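Sunday, July 13, 2025

Glaze notebook, tin white, second round

Opened the small kiln after breakfast. All 48 tiles came out in one piece and none had stuck to the shelf, so the new batt wash is fine and I'll keep to it. Notes on the tiles themselves, before I forget which row was which.

Rows A and B are the old recipe on the red body, thin and thick. Same as in November: decent white where it's thick, pinkish and mean where it's thin, and it crawls along any edge that was handled before glazing. Row C is the old recipe with the Sotel frit swapped in for the one we can't get any more. Smoother, slightly greener, fewer pinholes. The crawling is still there on two tiles, both from the end of the board where the biscuit was dusty. I should have sponged them.

Row D is Sotel with extra clay, and it cracked as it dried on the tile, before it ever got near the kiln. I fired it anyway to see. The cracks opened up into islands. Not wanted for tableware, though Ludger likes it and has asked for the numbers. Ludger, the card is in the tin.

Rows E and F are the Flarlow zircon in place of half the tin. Cheaper and very white, a bit dead next to the others. Brushed cobalt sits on top of it with a hard edge and doesn't soften at all. On C the same cobalt stroke has a slight blur, and I prefer that. The copper stripe went black on everything, so the stain was mixed too strong. Halve it next time.

Batch weights for C, since the card got wet and I had to copy it out again: the frit is 161 g of the dry mix, the rest as the old recipe, and no change to the bentonite. Sieved twice. Slop was on the thick side and I let it down with water by eye, which is poor practice. I need to start writing down the weight of a full jug.
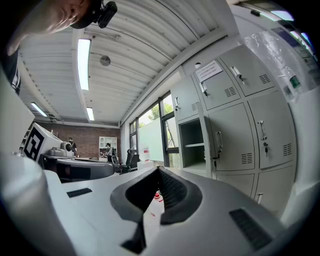
Leaning in.

Biscuit: we've been taking it to 1,000 °C and I think that's too low for this body. The tiles drink the glaze very fast, and a two-second dip gives me the same coat as a four-second dip did on the buff clay. Thick coats are then uneven, with a ridge where the tongs held. Next biscuit goes up a bit, with a slower start. The bottom shelf is always behind the top one in that kiln, and I don't want to confuse the two things, so tiles for comparison should all sit on the middle shelf.

On the kiln: the Wunderlich controller held its soak properly this time and the log looks clean. The door still needs a push with the knee before the catch will go over. The seal has a flat patch at the lower hinge side. I put a strip of fibre behind it as a stopgap. It wants replacing before the autumn, and the part has to be ordered, so somebody please remind me.

Crazing. I did the hot and cold test on one tile from each row, boiling water and then iced water, 5 rounds. A and B crazed on the second round. C held until the fourth and then gave one long line from corner to corner. E and F have not crazed so far. I rubbed ink over all of them and wiped it off, and nothing more showed up. Leaving them on the windowsill for a fortnight, as the old recipe has a habit of pinging days later.

If C can be made to fit, then C is the one. A small addition of flint is the obvious thing to try. I'd go up in three steps and leave everything else alone. A blend of C and E might get there as well and would save some tin, but I'd lose some of the blur on the cobalt and I'd sooner try the flint first.

The Mitik wax resist is no good for this. It beads on the raw glaze and drags powder up with the brush. Went back to the old pot of candle wax and paraffin, warmed in the pan, windows open. Smelly, but the line is clean.

To do:

Mix C with flint, three steps, six tiles of each.
Sponge every tile before dipping. All of them, even the ones that look clean.
Halve the copper.
Weigh a full jug and write the number on the bucket lid.
Order the door seal.
Wash out the 80 mesh sieve. It has cobalt in it and it will get into the white.

Ludger Heitmann has the key to the clay store until Thursday. The red body is down to two bags, and one of those is stiff and will need wetting down before anyone rolls it out.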